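Bowls and Shelf Risers: Frequently Asked Questions
Kimness Kitchen Storage
Last updated 28/10/2022

Do the bowls come as a set?
No. Kimness bowls are sold one at a time, so you can pick your own colors and sizes. If you want a full nest, order one of each size.

How should I stack them?
Largest at the bottom, smallest on top. If your sizes repeat, start a second stack.
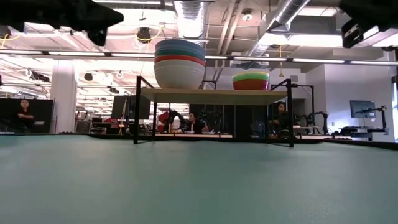

A shelf riser holds two stacks side by side if you keep them toward the ends of the board. Put the stack you use most where you can reach it without leaning over the other one. With a tall stack on the left and a lower one on the right, the short stack can sit a little farther back and still be easy to lift. Leave the space under the board open if you need the counter.

My bowls are stuck together. What do I do?
Run warm water over the outside of the lower bowl for a minute, then twist gently. Don't pry them apart with a knife. Bowls that were stacked damp are the usual problem, so dry them fully first.

Can I mix Kimness bowls with the older Lorkavis line?
Yes, but they won't nest tightly. The Lorkavis rims are thicker. We suggest a separate stack.

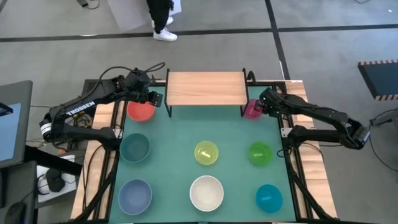 If you've lost track of which sizes you own, spread everything out on a table before you reorder. Match the bowls by width across the rim. Color doesn't tell you the size, and the same color may be sold in more than one.

How much weight can the riser take?
The Tănase riser is rated for 337 ounces, spread evenly. Do not stand on it.

Can I leave small utensils in the bowls?
For everyday use, sure. Take them out before nesting or the next bowl will sit crooked.
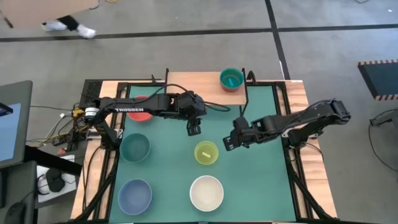 One bowl on the riser, the rest on the table.

Do you sell replacement bowls?
Yes, most colors, limit 3 per order. Discontinued colors are listed on the Inow clearance page while they last.

Who do I contact about a damaged order?
Write to Alina Vlad in customer service and include your order number.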